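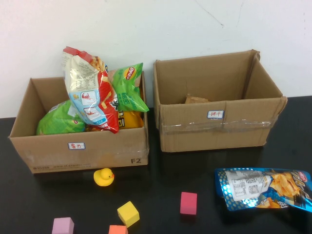

Two open cardboard boxes, a yellow rubber duck and foam cubes on a black tabletop.

GARHAM — Clamason Storage will open a box exchange at its Faulkner Street building in July, giving local households a place to drop off used moving boxes and pick up others at no charge.

The exchange will start with 900 boxes in four sizes, collected from customers over the spring. Residents may take up to 40 boxes per move. There is no deposit, and boxes do not have to be returned, though the company asks people to bring back any that are still in good shape.

"Most boxes get used once and then go out to the curb," said Warrick Henare, branch manager at Clamason Storage. "A decent box will do three or four moves if you keep it dry. We had the floor space, so we cleared it."

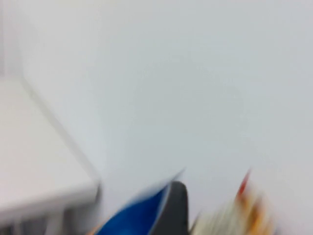
A white box-like object on a pale surface.

Boxes should be flattened and free of food stains before drop-off. Packing paper and bubble wrap will be accepted if clean. Foam peanuts will not.

The exchange will be open during regular office hours, 9 a.m. to 5 p.m., with parking at the Grenard Road entrance. Residents who need more than 40 boxes, or who are moving an office, should call the front desk ahead of time.

Clamason Storage has operated in Garham for 17 years and rents household and business units by the month — climate-controlled units are available on the ground floor.

Media contact: Warrick Henare, Clamason Storage, Garham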